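La herencia de la tía

Cuando el notario leyó que la casa de Witen pasaba a mi nombre, mi primo Vahidi se echó a reír. Tardé tres meses en entender de qué se reía.

La tía decía que la casa hablaba. Lo decía en las comidas, con la cuchara en el aire, y los demás seguíamos comiendo. Según ella, en enero, pasada la medianoche, una voz de mujer repetía un nombre detrás de la pared de la cocina: Dellau, Dellau. Mi madre lo atribuía a las cañerías. Mi padre, al anís. Yo, que trabajé media vida revisando siniestros para una aseguradora, no tenía opinión, pero he visto arder muchos almacenes vacíos a final de trimestre y sé que las paredes hablan sobre todo cuando hay alguien dispuesto a pagar por oírlas.

Y lo había. A la segunda semana se presentó en la puerta Danica Baláž, con un abrigo gris y una tarjeta en la que no constaba profesión alguna. Me dijo que había conocido a mi tía. Me dijo también que la casa tenía una presencia, que la presencia sufría, y que por 2.000 coronas podía ayudarla a marcharse.
– ¿A marcharse adónde? – le pregunté.
– Eso no nos corresponde saberlo.
– Pues a mí me gusta saber adónde mando las cosas antes de pagar el porte.

No se ofendió. Los que viven de esto se ofenden poco. Se sentó, pidió té y me contó la historia de Dellau, un albañil que levantó el muro de ladrillo y que una noche, según ella, no salió de la obra. La mujer que lo llamaba era la suya. Lo contaba muy bien, bajando la voz donde había que bajarla, y reconozco que miré una o dos veces hacia la cocina.
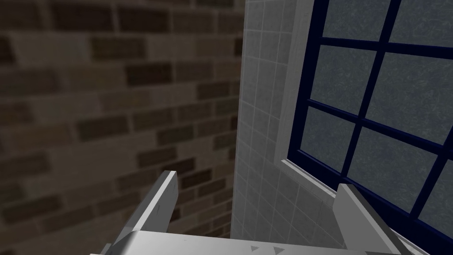
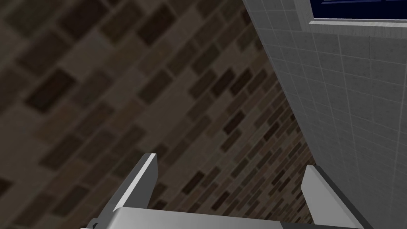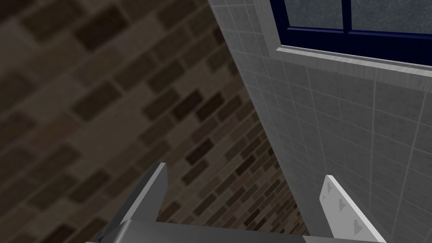
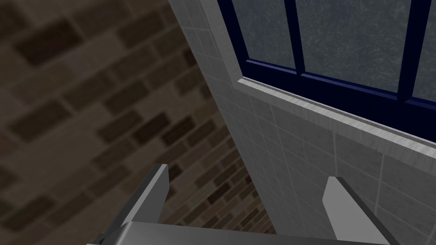
Ladrillo y azulejo.

Le pregunté de dónde había sacado el nombre. De la voz, naturalmente. ¿Y el oficio? También de la voz. Me pareció mucha conversación para alguien que llevaba años diciendo una sola palabra, y así se lo hice notar. Danica Baláž dejó la taza en el plato y respondió que los muertos no hablan solo con palabras. Contra eso no hay peritaje posible. La acompañé a la puerta y le dije que lo pensaría.

Lo que hice fue ir al archivo municipal. El empleado me sacó el expediente 714, una licencia de obra a nombre de mi abuelo, con la firma del maestro albañil al pie: un tal Clirnen, que cobró, discutió la factura y siguió levantando muros por la comarca hasta que se jubiló. De Dellau no había rastro. Pregunté por accidentes, por desaparecidos, por viudas. El empleado me miró como se mira a los herederos.

Vahidi acabó confesando por teléfono, sin que yo le apretara demasiado. Dellau era un perro. El perro de la vecina de atrás, que se escapaba en invierno y al que la mujer salía a llamar de madrugada, en bata, por el callejón. Mi primo lo sabía desde los 9 años, porque dormía en el cuarto de arriba y los veía volver a los dos.
– ¿Y nunca se lo dijiste a la tía?
– Se lo dije. Me contestó que un perro no quita lo otro.

Tampoco se le puede discutir gran cosa a esa frase. La apunté en el sobre del notario.

Llamé a Danica Baláž y le conté lo del perro, con cierto placer, lo admito. Hubo un silencio en la línea. Luego me preguntó si el animal seguía vivo. Le dije que era imposible, que de aquello hacía treinta inviernos, y que la vecina había muerto antes que mi tía.
– Entonces – dijo – ¿a quién oía ella el invierno pasado?

A nadie, le contesté. Oía lo que se había acostumbrado a oír, como le pasa a cualquiera que vive solo y duerme mal. Danica Baláž me rebajó el precio a la mitad. Colgué.

En enero dormí allí por primera vez. Me llevé una linterna, un termo y un cuaderno cuadriculado, que es como he hecho siempre las inspecciones. Anoté las doce y cuarto, viento. Anoté la una menos diez, una persiana del vecino. A la una y veinte anoté un ruido de cañería, lo subrayé y me acordé de mi madre.

A las dos alguien pronunció un nombre en el callejón. No era Dellau, era otro, más corto, y lo decía un hombre. Salí en zapatillas y no vi a nadie, pero la nieve estaba pisada por huellas de bota y, al lado, por otras más pequeñas, de cuatro en cuatro. Volví a entrar, escribí «perro» y puse la hora. Después me quedé un buen rato sentado en la cocina con el termo entre las manos, esperando a que lo llamara otra vez.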